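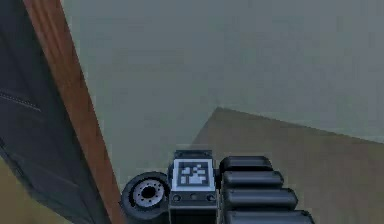

Wrist view in the simulator, gripper at the bottom, marker block in the middle.

5th June, notebook, manipulation project (student group)

Present: me, Wahyudi Mandagi, later Ekkachai Srisuk for the last hour.

Continued with the wrist camera task in the Psarras room. I wanted to finish the reset positions before the others need the machine for their report, and I finished most of them. The view at the top is from the start pose we call "corner". It is a poor pose for learning, I think. There is the wall, a piece of the floor, the dark panel with the wood strip on the left side, and then our own gripper. A policy which sees only this has very little to decide with. Wahyudi says this is exactly why we should keep it in the set, so that the policy learns to turn away from a useless view. We did not agree. I leave it in for now with a low weight.

What we ran:

Old config from November, unchanged, to have something to compare with. 133 episodes, stopped by hand when the disk warning came. Then the new config with the Jullow scene loader, seed 2601, limit of 4000 steps per episode. The limit is too high. When the arm is lost it stays lost, and we only pay for the waiting. Next time I will put it lower, but I want to ask Ekkachai first what number the other group uses, so our curves can be put in the same plot.

Success on the drawer task with the new config: 21 episodes. I have not divided it by anything yet, because part of the run has the wrong lighting file and I must take these episodes out first. Please do not copy this number into the slides.

Problem with the marker. The pose reader uses the square marker on the mounting block to check that the camera transform is right. In the "corner" pose it gave an offset in the vertical direction, small but always the same sign. I looked for the mistake in the transform for a long time and it was not there. Wahyudi found that the marker size in the reader settings still had the value for the old block, the one before we changed the model. With the right value the offset is gone in this pose. We did not test the other poses. To do.

Also to do, same subject: the texture of the marker is low resolution when the renderer runs in fast mode. The reader manages it in good views, but at steep angles it drops the detection and the log fills with warnings. I tried to render only the marker texture in high quality and everything else in fast mode. Drakis has a switch for it in the material file, but after I used it the whole scene came up without colours, so I put the file back as it was. Maybe I wrote the path wrongly. Will try again with fresh eyes.

Ekkachai came and asked about the collision shapes for the ribbed part of the gripper. At the moment we have one box around all the ridges. He thinks the box is too generous and this is why the arm refuses to go near the door edge, even when there is enough space for it. He showed me a version with one capsule for each ridge. It runs slower, I could see this already in the first minutes, but the arm went closer to the edge than before. One try only, so I write it here as an observation and not as a result. He will send me the file.

Discussion about the report (Wahyudi and me, some of it quite loud):

The teacher asked for a chapter about failures. Wahyudi wants to sort them by what the arm did, for example stopped, turned back, touched the panel. I want to sort them by what the camera could see at the start. My reason is that we can check the start view automatically for each episode, and for the other way somebody must watch the replays. We will try both on a small part of the old run and compare how much work it is. I take the start views, he takes the replays.

Small things, so I do not forget:

The export script writes the step number into the file name without zeros in front, so the order in the folder is wrong. Sort by time instead until it is repaired.

The Milinent licence is for one machine only. If you open it on the second one, the first one closes without saving. This happened to me today and I lost my notes about the lighting – I have written them again on the last page, but they are shorter than before.

Wahyudi has the key for the cupboard.

For the next session: marker check in all poses, new step limit, capsule file from Ekkachai, take out the episodes with the wrong light. If there is time left, also the Drakis switch.

This site uses cookies to remember your settings and to count visits. Accept all | Only necessary | Read our cookie policy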